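Subject: Re: [trindari-sim] bowl-from-fridge task, arm stops at the shelf
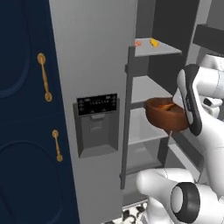
From: Ritwood kitchen tasks
Date: 02/12/2023

> We still see the stop in build 1480. The arm takes hold of the bowl
> and then faults with a joint limit error. Is it the grip force?
> Negri bench

Grip force is fine. I replayed the log from your run and the fault comes at step 1320, with the bowl held up in front of the shelves and the second arm segment low, across the bottom of the open compartment. The planner checks the bowl and the gripper against the fridge. It does not check that lower segment – the collision shape was dropped when we moved to the Stendthorpe kitchen in August.

So the arm plans a path through the fridge, contact pushes the joint back, and the limit trips. I ran the task 16 times with the shape restored and had no joint fault. Two runs still lost the bowl on the way out, and I have no cause for that yet.

Until the patch is merged, please don't copy trajectories from this task to the real arm. The limit stop is the only thing catching the contact, and on hardware it would come too late.

Negri, can you send the full log and your joint limits file? The one I have ends at step 1480.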